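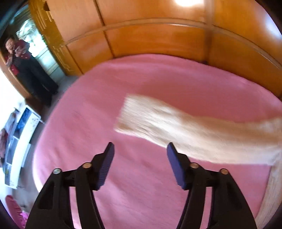
Benusier hand-held gripper for demonstration recording

The Benusier is a two-jaw gripper tool with its own camera, held in the hand and used to record household tasks for robot learning. The operator does the job through the jaws - folding a cloth on a bed, say - and the recording is used to train a policy that later runs on an arm. No arm is needed at the place where the recording is made.

Jaws and pads

The jaws are black with narrow, blunt tips. Each one has a blue pad on its inner face. Pads wear with use on fabric and are sold in pairs under the name Corkby. Change both together, as a new pad against an old one grips unevenly and the difference shows up in the data.

Results with cloth

Selina Imhof and her group at Oyelaran tested the method on folded and flat cloths in ordinary bedrooms. They recorded 1605 demonstrations in 11 homes and trained one policy on all of them. It was then run in a home that was not in the training set, with 40 trials on a bed and the same number on a table.

The policy did better on the bed. Most failures on the table came from the tips pressing into the hard surface before the jaws closed. Thin cloths lying on a sheet of a similar colour were also missed more often. A second policy trained on recordings from a single home did worse in both places, even when it was given just as many demonstrations.

Motion blur was left in the training set. Taking out the blurred recordings made no clear difference to picking up, but placing got slightly worse.

Supply

Supplied with one pair of pads fitted, a spare pair and the Getville recording software. We suggest checking the jaw fasteners every 3000 open and close cycles. Left-handed grips will be added to the range in August.

Page last updated 27/04/2023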